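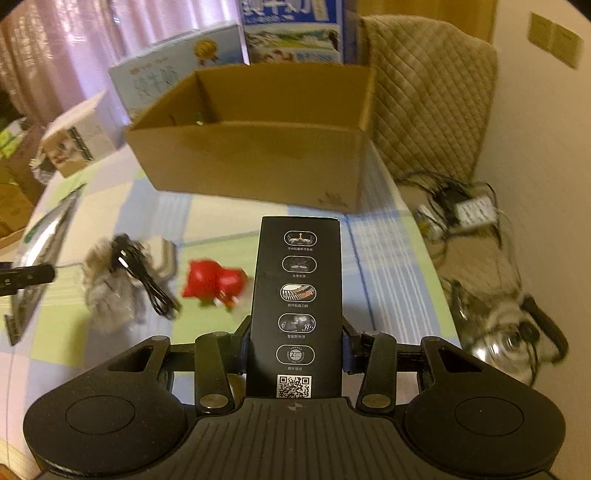
Wilmer_R
I need some advice about shaver boxes. In August I bought an electric shaver for my father, and now I am unpacking the cartons from our move and I want to be strict about what we keep. The shaver is in the bathroom already. The box is tall and narrow, black, with a column of small icons on the front and five lines of Chinese text under them, and then a QR code. I can't read Chinese, but one icon has a globe with a number 2 in it, and I think the last line says something about warranty. So my question is simple: do I keep the box until the warranty is finished, or can I put it in the paper recycling together with the big brown carton from the table? My wife says recycle. My father says keep everything, always.

rungnapa_r
If the last line is 两年保修, it means two years of warranty. I am not Chinese but I read some for my work. There should be also a line like 全身水洗, which says that the whole body can be washed with water. This one is useful to know, many people only rinse the head.

Wilmer_R
Thank you! I compared the characters one by one with my finger on the box, and the last line looks the same as yours. The second line looks like your washing one. He was cleaning it with a dry brush only, I will tell him.

Zane S.
Recycle it. A warranty is between you and the seller, and what they want to see is the receipt. I returned a Petek hair dryer after 13 months with only a receipt and the dryer in a plastic bag, and it was no problem. We moved to Citdale with 141 boxes, and I am ashamed to say how many of them had other empty boxes inside. Never again.

MimozaB
I don't agree with Zane. It depends very much on the seller. When my Rustach kettle stopped working, the shop asked for the original package, and without it they wanted to give me only a part of the money. Maybe this was not legal, I don't know, but I did not have the energy to fight for a kettle. A shaver box is small. Put it behind the towels and forget about it.

Zane S.
"Put it behind the towels and forget about it" is how I got to 141 boxes, Mimoza.

MimozaB
Then buy smaller towels :)
But seriously, one narrow box is not the same as a carton for a television. I have one shelf for packages under warranty, and I write on each box with a marker the month when it can go out. When the shelf is full, something must leave. For seven years this has worked for me.

todor.radonjic
You can do something in the middle. Open the box at the glued side and make it flat. Then it takes no more place than a magazine, and you can fold it back if somebody asks for it. Keep the receipt and the booklet inside a clear envelope together with it. I do this with everything except the boxes with the hard plastic inside, those I throw away the plastic and keep only the outside.

One more thing – take a photo of the receipt now. The thin shop paper becomes white after one summer, and then you have a beautiful box and no proof of when you bought it.

Zane S.
Todor, if you open the glued side it is not the original package anymore for a strict seller. So why keep it?

todor.radonjic
I did it with a Culow lamp and they accepted it. One lamp is not statistics, I agree.

rungnapa_r
Wilmer, where did you buy it? If it was ordered from abroad, then I would not think so much about the warranty, because the postage can cost more than the shaver. But I would keep the box for another reason: the model name is usually on it somewhere, and you will need this when you look for new blades. On the shaver itself the letters are often very small, and they go away with use.

Wilmer_R
My cousin brought it in her suitcase, so I don't even have a receipt in my name, she has it. I asked her to send a photo today.

I did not think about the blades. This is a good point, my father uses one shaver until it falls in pieces.

MimozaB
In this case the box stays, in my opinion. And the brown carton?

Wilmer_R
The carton goes out, nobody here defends it. Except my father, who wants it for his winter shoes.

Zane S.
Carton out, shoes on the rack. Cut the tape off first, our recycling place refuses the ones with a lot of tape.

Wilmer_R
Update, September 26, 2019. The photo of the receipt came, and I printed it. I tried Todor's way, but the glue was stronger than the paper and I tore one corner, so I stopped and left the box standing. It is now in the cabinet with the booklet inside, and the date written with marker on the bottom. The carton is still on the table, with two pairs of shoes in it.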